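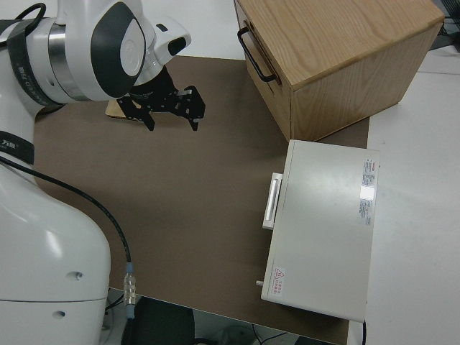 ## Re: [hire-list] chipped rims, and what do you charge

Kai-wen, all – quick one before the van gets back, sorry for the fragments.

On 7:40 am Kai-wen Yip wrote:

> Morning everyone. We did the Trolcombe wedding in September and I've finally been through the crates. 34 dinner plates with rim chips out of the ones that went out, plus one side plate in two pieces. Caterer says they were like that when they arrived. They were not, I checked them in myself.
>
> Three questions for the list:
>
> 1. Do you charge full replacement for a chip or a percentage?
> 2. How many to a crate? We do 20 with no dividers.
> 3. Is anyone still buying the Zunamlow coupe shape? My rep says it's being dropped and I don't want to be stuck matching.
>
> Also if anybody has a clause they're happy with for "arrived damaged" I would love to steal it.
>
> Kai-wen

Taking these out of order.

**Crates.** 20 loose is your problem I think. We ran it that way for years and the bottom three or four always came back rough. Went to felt circles between every plate, cheap ones, and the losses dropped right off. Felts go missing, budget for that. They also hold damp so dry them seperately or you get a smell.

The other thing is how people pick up. A plate lifted by the rim and let down on its foot is fine. A plate lifted by the rim and dragged across the one under it is a gray line on the glaze, then a chip a month later. We show every caterer this at pickup now, takes two minutes. Half of them roll their eyes. 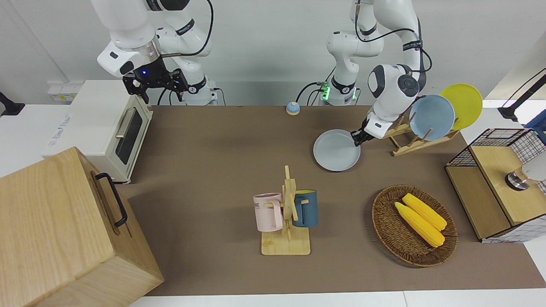
*Light gray plate, held at the rim. Brown mat under it.*

And put something soft on the sorting table. Bare laminate or steel is murder on the foot rings. Any rubbery mat will do, doesn't have to be a catering one.

**Charging.** Full replacement for anything a guest could cut a lip on. Half for a foot chip, and those go in the B stock for marquee jobs where it's dark and everyone is on their third glass. Hairlines we eat ourselves, can't prove when they happened. Check for those by tapping – a good one rings, a cracked one sort of clacks. You get your ear in.

B stock for us is 152 at the moment out of nearly 2,000 dinner plates. I'd be worried if it got much bigger than that.

**Zunamlow.** Haven't heard they're dropping the coupe, but my last order was split over two deliveries and the second lot was a shade warmer. Didn't mix well on a long table. If you're set on them, buy your spares in the same order and write the batch on the crate. The Hegedűs one is close in shape but the lip is a bit higher, so they don't stack together. Tried it. They wobble.

**Clause.** Ours says, more or less:

> Customer to open and check all crates within two hours of delivery. Any damage to be reported by text with a photo before first use. Items not reported are treated as received in good order.

The "before first use" bit is what does the work. We had one argue it after a job in Temstead and she paid in the end, not happily. Put it on the crate lid as well as the invoice, nobody in a kitchen is reading an invoice.

For your Trolcombe people I'd offer to split it if you want them back next year. If you don't, send the full bill.

Does anyone have a decent source for lidded crates that take a 12 inch plate? Ours have all lost thier hinges and I'm using bungee cords.

Van's here. More tonight if I get a minute.

Branwen Gittins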